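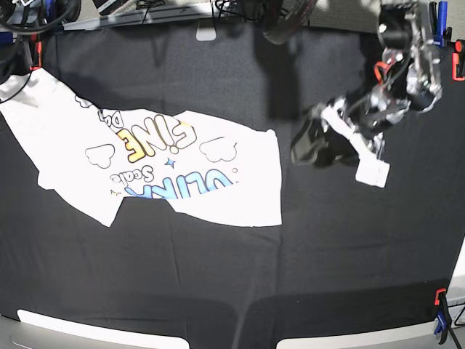
Who Owns the Store? How Rent Works in a Shopping Center

When you go into a shoe store, you may think that the store owns the whole place: the floor, the roof and the big windows. Sometimes this is true. Very often it is not. The people who sell the shoes own the shoes, and the building belongs to another company.

The owner of a building is called the landlord. The person or company who uses it and pays for it is called the tenant. The money that the tenant pays is called rent. Many families pay rent for their home, and a store pays rent in almost the same way.

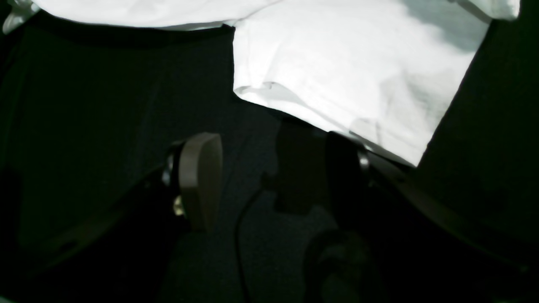

M. Tesfamariam
Writer, Young Readers' Pages
11 November 2020

Let us visit the town of Develitz. In Develitz there is a shopping center with the name Toduston Center. It belongs to one landlord, but it has many tenants. There is a bakery, a toy store, a place for haircuts and a very large store called Gedex, which sells things for the house.

What is a lease?

Before a store opens, the landlord and the tenant sign a paper. This paper is the lease. It is a promise from both sides. It says how much the rent is, how long the tenant can stay and who must repair what. If the roof leaks, who calls the roofer? The lease has the answer. The bakery in Toduston Center has a lease of 3 years. When this time is over, the bakery can ask for a new lease, or it can move away.

Why is one store's rent higher?

Rent for a store depends first on size. A small store of 100 square meters needs less rent than a large one in the same part of the center. But the place is also important. A store next to the main door is seen by everybody who comes in. A store at the end of a long hall must wait for people to find it. For this reason the good corner usually costs more.

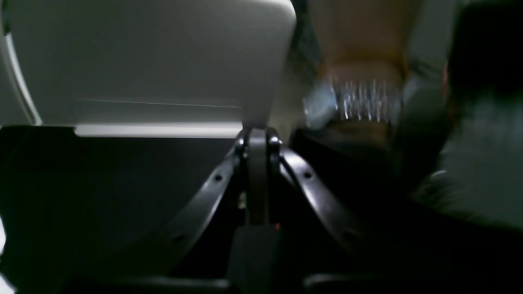

A tenant can also make the inside of the store look new, but first the lease must be read again. Some landlords allow every color and every kind of wall. Others want to see a drawing before the work starts. A tenant who likes a quiet look could choose a light gray, like the smooth panel in the picture with its rounded corner, and ask the landlord if this is allowed. Changes of this kind are called a fit-out. It is good to ask early – paint is easy to change, and a wall is not.

What is an anchor store?

A ship has an anchor to hold it in its place. A shopping center has an anchor too, and in Toduston Center it is Gedex. People come to buy a lamp at Gedex, and on the way out they smell the bread. So the bakery gets customers who did not plan to come. Landlords know this, and they often give the anchor store a lower price for each square meter.

Words to remember

Landlord: the owner of the building
Tenant: the one who pays to use it
Lease: the paper with the promises
Fit-out: the work to make the inside ready
Anchor store: a big store that brings many people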